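Tuesday, May. Gripper comparison, hand-held units

Continuing with the two finger sets on the hand-held tool. The Treloar set has the stiffer ribs and the Plokeck set the softer ones. Same handle, same fisheye lens, jaw travel recalibrated after each swap. Camera exposure fixed at 1000 for the whole session.

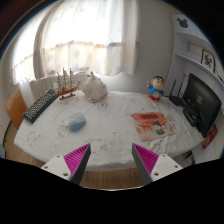
Magenta pads, fingers open at the near edge of the table. Mouse on the left, printed pad on the right.

Target list for today is the mouse and the model ship. The mouse is the useful one: smooth, rounded, and light blue on a white cloth, so it tests pad grip and the Mirside tracker together. I'm leaving the monitor and router out of the list.

Settings: 600 for the shutter timer in the Renum logger, 24 takes per finger set. Approach from the front edge, jaws fully open, wrist level. 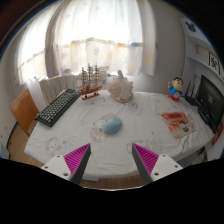
The window is the part I don't like. The curtain goes nearly white at the top and I would rather lose some detail there than on the cloth. Next session: repeat with the blinds from the other room, and check the screws on both mounting plates before starting.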